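What a $118 Serum Can and Can't Do

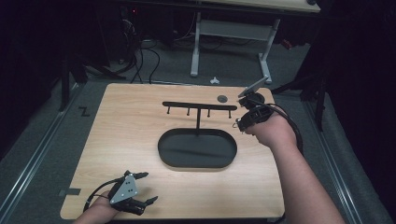 Chibuzor Abubakar spent 6 years writing stability reports for skin care companies before he quit to consult, and he has a low opinion of the word "barrier."

"It's on everything now," he says. "Your skin does have a barrier. It's fat and dead cells and it mostly looks after itself. Then somebody in marketing found out you could sell people a repair job for something that wasn't broken."

I had called him about Etus, the overnight serum that costs $118 and promises "visibly renewed" skin by morning. I'd used it since March and couldn't tell whether my face looked better or whether I just wanted it to.

He asked me to read him the ingredients over the phone. Water, glycerin, a light silicone, niacinamide somewhere in the middle, then a long tail of plant extracts. He stopped me at the plants.

"You can quit reading there. Those are probably in at amounts that let them print the leaf on the box."

Glycerin he likes. Niacinamide he'll put up with. The silicone is what makes it feel expensive, he says, and it would feel the same in a drugstore lotion. So why did my cheeks look smoother the first week? "Because you put water and glycerin on them at night and you weren't doing that before. Did you try it against plain lotion? On one side of your face?"

I had not.

The brand's leaflet mentions a study of 600 women, most of whom "agreed their skin felt softer." Abubakar has helped write surveys like that one — for a night cream called Sindley, among others — and he isn't proud of it. "Agreed it felt softer than what? You send a person a free jar and ask if she likes it. She's polite. She says yes. I never saw one come back badly."

I pushed him a little here, since it's easy to run down a whole industry from the outside once it has paid your mortgage. He took that fairly well. Sunscreen works, he said, and so do retinoids if you can stand the peeling. He'd see a doctor about a rash before he'd buy anything for it.

What he wouldn't do is say which moisturizer he uses. I asked three times. He did allow that it comes in a tub and that his wife bought it.

I also tried him on Baxter, the face mist my sister swears by, which has more than 2,000 glowing reviews on its own website. "Its own website," he said, and waited for me to move on.

I still have a third of the Etus left. Since Saturday it's been going on the left side only, with cheap lotion on the right.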